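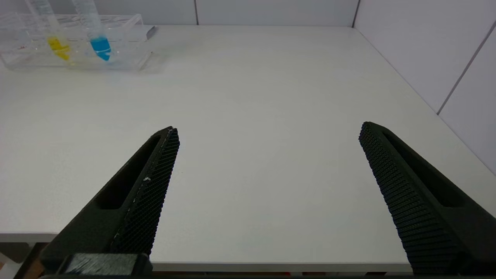

# Clear acrylic tube racks: worth it for a teaching bench, or just pretty?

**Xiomara Wojcik**

I look after the prep bench for a community science room in Werkville. We run evening classes for adults and a homeschool group in the mornings, and most of what we do with tubes is food coloring, pond water, pH strips, and the usual density columns. Nothing nasty.

Our old racks are wire ones with a plastic coating that has split at nearly every corner, so they're rusting. I've been told by two different people that I should replace them with clear acrylic racks because "students can see what's in the tubes." I'm not convinced. A conical tube sticks up out of any rack I've ever used, and you can see what's in it by picking it up. What am I paying extra for?

My doubts, in no special order:

- Our tabletops are white and so are the walls. A see-through rack on a white table is going to vanish. I already lose the clear rulers.
- Acrylic scratches. The seller's page (Clanow, if anyone has bought from them) says "scratch resistant," and I have never owned anything labeled that way that didn't look like a skating rink by spring.
- Somebody will wipe them with alcohol. I can put up a sign, and somebody will still wipe them with alcohol.
- Stains. We use a red dye that gets into everything, and I don't want to be looking at it through the side of a rack for the next ten years.

The budget is 2000 for the whole bench refresh and that has to cover a lot more than racks, so I don't want to be talked into something because it photographs well. The tubes are ordinary plastic centrifuge tubes with the cone bottom and the printed marks up the side. They don't stand up by themselves, so I do need a rack of some sort.

Has anyone used the clear ones for a year or more with actual students? I'm less interested in what you think of them out of the box.

---

**Embla Hovland**

I've had both kinds, clear acrylic and opaque white plastic, in a school prep room for long enough to be grumpy about each of them. Your doubts are mostly fair. I'd push back on one.

The visibility thing is real, but it's oversold. It matters with conical tubes in particular, when you've only put a little in. A small amount of liquid sits right down in the tip, and in a solid block rack the tip is hidden. You end up with a row of tubes that all look empty. With a clear rack you can look along the row and see yellow, blue, nothing, yellow, without lifting anything. If your classes mostly fill the tubes up past the middle, that advantage is gone and you may as well buy the cheap ones.

It also matters if you spin anything and want to see whether there's a pellet. You didn't mention a centrifuge, so I'm guessing no.

Now the complaints.

Losing them on a white table: yes, this happens. You see the tubes before you see the rack, and when it's empty you hardly see it at all. I knocked an empty one off a bench while carrying a tray. What fixed it for us was a strip of colored tape along one long edge. You can also put a dark mat under it, although then bright colors like a light yellow look muddy, and half the reason for a white bench is that colors read properly against it. Tape is better.

Scratches: they arrive. Ours went cloudy on the feet first and then on the top plate where the tubes go in and out. It doesn't stop them working. The sides stayed clear enough because there's not much reason to touch them.

Alcohol: this is the one I'd take seriously. Acrylic and alcohol don't get along. You get fine cracks, usually starting around the holes where it was cut, and they spread. I wouldn't trust a sign either. I took the alcohol bottle off that bench and put a bottle of water with a bit of dish soap in its place, and that did more than the sign ever did. Use a soft cloth too. Paper towels leave marks.

Dye: wipe it the same day and it comes off. Leave a drip overnight and you get little specks that don't shift, mostly down in the corners and around the joins. If the red bothers you, do the red on a different rack. I keep the ugliest one for that purpose.

Two more things nobody puts on the product page. Check the hole size against your own tubes before you order, with a ruler, because "fits standard tubes" is not a measurement. A hole that's too generous lets the tube lean, and when tubes lean you can't read the level off the printed marks with any confidence. And check how it's put together. Ours were glued, and the glue let go on one after it had been through warm wash water a few times. Screwed ones would be my choice now.

If it were my money I'd buy two clear racks for the demonstrations, where people are standing back and looking, and opaque ones for everything the students handle. I wouldn't replace the lot.

---

**bastos_bench**

Got the Bastos ones, clear, 20 of them. They're great, never had a problem. Look really nice with colored water in them. Just get those.

---

**Xiomara Wojcik**

Thank you, Embla. The point about small amounts in the tip is the first argument for these I've heard that I actually believe. I went and tried it this morning with one of our wire racks, and of course you can see the tips fine through wire, which nobody selling acrylic has ever brought up. But the wire ones have to go regardless.

To bastos_bench: how long have you had them, and what do you clean them with? "Never had a problem" could mean five years or it could mean since February.

We do tend to underfill, now that I think about it. The density column class uses hardly anything per tube, and the homeschool kids get even less so there's less to mop up.

---

**bastos_bench**

since february lol. alcohol wipes

---

**Embla Hovland**

Have a look around the holes with a light behind them.

---

**tirkura_tom**

Different view from the others. I ran the stockroom at Tirkura, which was a dye place, textile samples, nothing fancy. We had clear racks, we had wire, we had polypropylene (the slightly milky plastic ones). The polypropylene ones outlived everything. You can wipe them with alcohol, you can drop them, and they go through a hot wash. Ours were rated for more heat than we ever gave them. We soaked them at 60 Celsius and they came out the same shape they went in.

They aren't see-through, but they aren't solid blocks either. The kind I mean is an open frame with shelves, so you can look in from the side and see most of the tube, tip included, depending on where the bottom shelf sits. That gets you nearly all of what the clear ones do. They also come in colors, so you'll be able to find them on a white table.

Downside is they take up dye. A white one near your red will be a pink one. Buy dark blue and you'll never know.

I'd also say be careful about spending rack money on looks at all. A rack that gets carried around by students has one job, and it's holding the tubes upright while somebody isn't paying attention. Look at how wide the base is. Put two tubes at one end of it, leave the rest empty, and pick it up by the other end. If it wants to tip, send it back, whatever it's made of.

---

**Xiomara Wojcik**

Ordering the open-frame kind in dark blue for the classes and one clear rack, screwed together, for the front table. I've measured the tubes. If the clear one is cloudy by the end of the second term I'll come back and post about it.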